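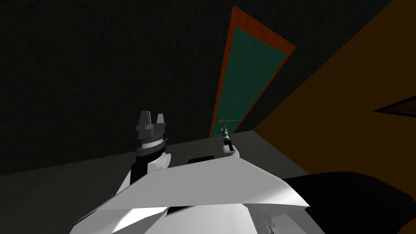
Flurkgate

Door-opening episodes in simulation, for a two-armed robot we are building in a shared workshop that has exactly one interior door, and that one goes to the restroom. You can see why we moved to simulation.

Version: June 2021
Maintainers: Hanyu Tian, Rami Khasawneh
Robot: Amundsen (two arms, two-finger grippers, wheeled base)
Episodes: 969
Status: usable, with grumbling

What you get

Each episode is one attempt at one door in one simulated room. The robot starts somewhere in front of the door, facing it more or less, and an operator drives it from a desk with a pair of game controllers that were not meant for this. An episode ends when the door is open far enough for the base to fit through, when time runs out, or when the operator says a word we don't log.

Every episode folder holds:

meta.json: room seed, door type, operator initials, outcome
head/: color frames from the head camera
joints.csv: joint positions and commands for both arms
base.csv: where the base thinks it is
contacts.csv: anything touching anything, with forces
notes.txt: whatever the operator typed, often nothing, sometimes a paragraph

The head camera sits where it sits on the real machine, so it sees a good deal of Amundsen's own body along with whatever is in front of it. Crop if you like. We left the frames alone.

Getting started

Install the requirements, unpack the archive next to the repo, then run

python play.py --episode 17

Episode 17 is a good one to start with. It goes fine, the handle turns, the door opens, and you will come away with a false idea of how the rest of the set looks.

To make your own episodes you need the simulator running and at least one controller plugged in before you start record.py. If you plug it in afterward, record.py will cheerfully save a robot standing still until you notice. Ask Rami how long that can take.

python record.py --seed 100 --door lever

Seeds are stable across machines as long as you don't touch the texture folder. If you add so much as one wall texture, every room after that comes out painted differently. The geometry stays put.

How the rooms are made

Walls, floors, door frames and door panels each draw their color from a list. The list was put together by Evangelia Liapis, who has opinions about beige and kept it out entirely. Expect strong combinations. The idea was to stop a policy from learning that doors are white, and on that narrow point we have succeeded.

Handles come in three kinds: lever, round knob, and pull bar. Lever episodes outnumber the others by a lot, as levers are what our grippers can manage. The knobs are included for honesty. Most of them end in a timeout, and you can watch the fingers slide around the knob in the meantime.

Hinge side, swing direction, hinge friction and handle height vary. Furniture doesn't exist. We tried a chair once. The robot got wedged on it in every single run, and we now describe the rooms as minimalist.

The real robot

Amundsen lives at Prevero, a shared shop in the back half of an old print works. We have a corner by the compressor, a rolling bench, and a shelf we are supposed to share with the model railroad people. The base and frame are finished. The left arm works. The right arm works up to the elbow and is then a matter of faith until the new wrist bearings show up.

So nothing in this set was recorded on hardware. The simulated arms match the CAD, and the CAD matches the parts we meant to make. Link lengths on the left arm were measured after assembly and corrected in the model. Link lengths on the right arm are what the drawing says.

If you are building something similar, the urdf folder is yours to take. Collision shapes are simple boxes and capsules. The visual mesh is the nice one that Hanyu spent a winter on, and it makes the robot look far more finished than it is.

Known problems

Contact forces spike when a finger is pinched between handle and panel. The numbers in contacts.csv at those moments would have launched the door across the parking lot. Clip them.

base.csv drifts. That is on purpose, as the real wheel encoders drift too, but the amount is a guess.

In 10 episodes the door was already unlatched at the start because of a bug in the reset. These are marked with latch_bug: true in meta.json. The operators were very proud of them before we found out.

Timestamps from the two controllers can be off from each other by a frame or two. Stastus, our little logger, stamps things when it gets around to them. There is a rewrite on a branch. The branch has been there a while.

The success flag only checks the door angle. It does not care how the door got there, so a few successes were achieved by driving the base into it. Filter on handle_turned if you want the door opened the way your mother would like.

Who drove

Hanyu, Rami, Evangelia and Boyang Shi. Initials are in the metadata with everyone's okay. Operator skill is uneven and we did nothing to even it out. BS is smooth and slow. RK is fast and has strong ties to the latch-by-ramming approach described above. If your model develops a temper, look at the mix you trained on.

What it's good for

Handle finding, reach and grasp, lever turning, learning when to give up. We have trained a small policy on the lever episodes, and it opens simulated levers often enough that we stopped cheering.

It is a poor fit for anything that claims to work on a real door. We haven't done that test, and the restroom door at Prevero has been declared off limits by Dougal Skinner, who runs the shop and knows us. He has offered a salvaged door in a standalone frame if we bolt it to something. It is leaning against our shelf, to the annoyance of the model railroad.

License and thanks

Code under MIT, episodes under CC BY 4.0. Use them for what you like, and tell us if something breaks.

Bug reports go in the tracker. Please include the seed, the door type, and whether you touched the texture folder. If you say you didn't, we'll ask again.

Next up

Wrist bearings. Then the salvaged door, then a hardware folder in this repo with at least one episode in it. Pull requests for the knob problem are welcome at any hour.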